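Filed under: Art & Technology / Threads

Lewis Tosh
14/08/2024

Went to Borndale to see the sculpture that is also the gallery's phone line. A thread, and a long one, because the train back from Zornombridge was sitting outside Zornombridge for most of it.

The piece is called Wurareo. It's by an artist who goes by Dalgleish, one name, like a footballer or a dog. It consists of a grey cabinet, a bench, and every telephone call made to or from the building for as long as the show is up.

I should explain that last part. The gallery has had its normal phone system taken out. Calls now run through the cabinet. If you ring to ask about parking, you are in the artwork. If the artwork breaks, you can't ask about parking.

The wall text says the calls are "held, not heard". I asked at the desk what that meant and was given a leaflet in which the phrase appeared again, in a larger size.

As far as I can work out, the cabinet never keeps what anyone says. It keeps the gaps. Every time two people on a call both stop talking, it saves the length of the silence, and then it plays that silence back into the room as a low hum.

So you sit on the bench and listen to people you'll never meet failing to say something. A short hum is someone looking for a pen. A long one is the boiler firm.

I'd gone in ready to be annoyed. I've sat through a lot of work about networks and most of it is a projector showing green lines on a black map, with a sub-bass. You come out knowing that data exists.

This one got me after a while. There was one hum that went on so long that the woman next to me put her sandwich down.
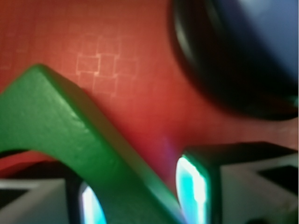
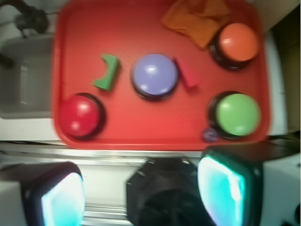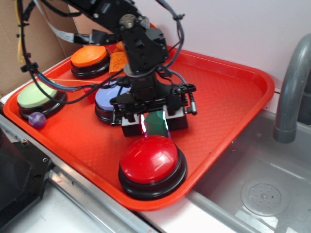
The thing I keep coming back to is consent, sorry. When you ring the gallery you get a message saying your call will form part of a work. Press 2 to carry on. There's no other number offered. You can press 2 or you can hang up and write them a letter.

I like this more than I should. It's the only piece about terms and conditions I've seen that has worse terms and conditions than my bank.

I rang it myself from the bench, obviously. You're not meant to. The desk phone went, the man on the desk looked at it, looked at me, and picked it up. We then had a conversation at a distance I could have covered in a few steps.

I asked if the café was open. He said it was. Neither of us knew how to finish. And then, a moment later, out of the cabinet, came us not knowing how to finish.

That was the best bit of the visit and it cost me whatever a call to Borndale costs from a mobile standing in Borndale.

Some grumbling now, for balance.

The cabinet is too good-looking. It's got that soft grey powdery finish that every serious machine in a gallery has, so you know it's serious. I'd have liked it to look like the thing it replaced, which was presumably beige and had a sticker on it about dialling 9.

Also the wiring. The whole pitch is that the work is the building's real phone exchange, and then all the cables vanish into the floor as though they were ashamed. If you're going to make the plumbing into the art, let me see some plumbing.

Also the book. There is a book. It has 83 footnotes and one photograph, of the bench.

I did read a fair bit of it on the train (see above re: sitting outside Zornombridge). The main essay argues that silence on a phone line is "the last unpriced commodity". I'd refer the author to any helpline I've ever rung, where the silence was priced by the minute and came with pan pipes.

But there's a good short interview at the back where Dalgleish talks about working nights on a switchboard in January, years ago, and learning to tell who was about to cry from how long they left it before asking for an extension. You can feel the whole piece come out of that one paragraph. I'd have printed it on the wall and binned the leaflet.

What happens to the hums afterwards is a bit vague. The plan, according to the book, is to hand the cabinet over to the town with 2,000 silences on it and let the town decide. Decide what isn't covered.

I'd love to be at that meeting. I'd also love to be the person who has to put it on the insurance.

A couple of you have asked whether it's any good for kids. There were two in while I was there and they worked it out faster than I did. One rang the gallery on their dad's phone and the other sat by the cabinet shouting "DON'T SAY ANYTHING".

Which, as a reading of the work, beats the essay.

Practical stuff: it's free, the bench is hard, the café was indeed open. Cheese scone fine. Don't go at lunchtime because everyone at the gallery stops answering the phone and the cabinet has nothing to chew on, so you're just in a room with a cupboard.

And if you ring ahead to check the opening times, leave a decent pause before you say goodbye. Somebody's on that bench and they've come a long way.

Train's moving. Train's stopped again – I'll do the replies when I get home.

We use cookies to remember your settings and to see which pages get read. Accept all / Manage choices

More from this author
The projector was off and I stood there anyway
Three rooms of routers, one chair
A sound piece you can only hear from the car park
Gallery wi-fi passwords, reviewed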